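Ticket 2100: Smoke sensor trips show-stop relay during haze cues
Venue: Sturnby, main room
Opened by: Ji-hoon Seo
Priority: 3
Status: Resolved, monitoring
Last updated: April 26, 2020

Reported problem
The PA mutes and the house lights come up during sets that use haze. The fire panel logs a pre-alarm on the stage zone and no full alarm. The mute releases when the pre-alarm clears. Reported twice in February with touring acts and reproduced since with the room closed.

Equipment
Fire panel: Mirau, stage zone on its own loop
Show-stop relay: Brunner, wired to the panel's auxiliary output
Hazer: Kukholm, water-based fluid, DMX control from the lighting desk

Log

Entry 1
Checked the relay wiring against the install drawing. The drawing has the relay on the full alarm output. On site it is on the pre-alarm output. Left as found until the cause of the pre-alarm was known.

Entry 2
Ran the hazer at its lowest setting for 300 seconds with the extract fans on. No event. Repeated with the fans off. Pre-alarm on stage detector 5, PA muted at the same moment. Detectors on either side stayed in normal state.

Entry 3
Pulled detector 5. It is an optical head. The rest of the stage zone is multi-sensor, as specified when the venue went smoke-free and the old heads were replaced. Detector 5 was missed in that job and is still listed in the panel as multi-sensor.

Entry 4
Asked whether audience vaping could be a factor. Possible in principle, but the head is above the upstage truss and every logged event lines up with a haze cue. Not pursued.

Entry 5
Fitted a multi-sensor head at position 5 and corrected the device type in the panel. Moved the relay to the full alarm output to match the drawing.
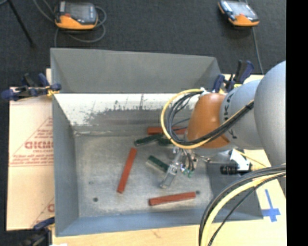 Retested with the fans off, same haze setting, same duration. No pre-alarm. Fired a full alarm from the test menu: PA muted, house lights up, relay released on reset. Results entered in the venue fire log.

Open items
Lighting desk file still has the haze channel at full in the blackout preset. Ji-hoon to edit and resave.
Fan interlock for the hazer to be quoted as a separate ticket.
Please leave this one open until two shows with haze have run without a panel event.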